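Search articles, projects, people Search

The planning group at Kumberg keeps its software deliberately small. Its lead engineer has worked on Belisow, the company's motion planner for tabletop work, for two years, and most of that time went into one problem: what the arm should do when the wrist camera stops being useful.

"We used to replan on every image," she said. "If the arm was moving fast, half of those images were smeared and the pose estimate jumped all over the place. The planner believed it every time."

The current version scores each image for blur before the pose tracker sees it. Low scores are dropped and the arm carries on with its last good estimate for up to 11 control cycles. After that it slows down.
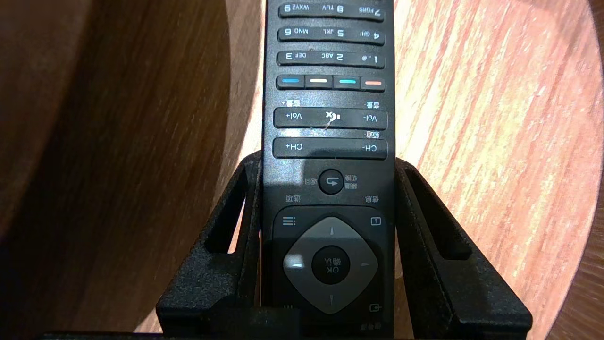
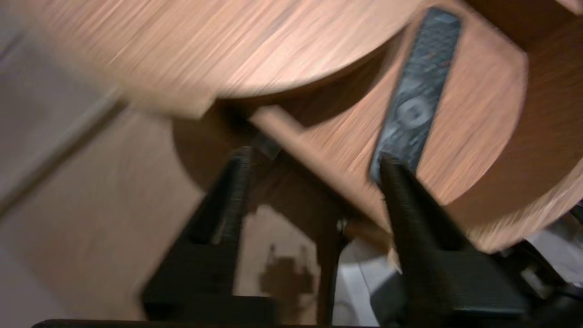
A TV remote at the fingers of the gripper, sharp in the first picture and blurred in the second.

Why not just move the arm slowly all the time?

Customers pay for cycle time, and a slow arm gives up most of it on stretches where the planner needs no camera input.

The blur threshold was tuned on 2,000 logged grasps. She would like it to set itself. "Right now somebody changes the lights and we tune it again," she said. "That takes a Monday."

Logging goes through Gosametti, which the group picked for its replay tool. A failed run can be stepped through with the planner's state beside each image. Version 14 of Belisow is due in April.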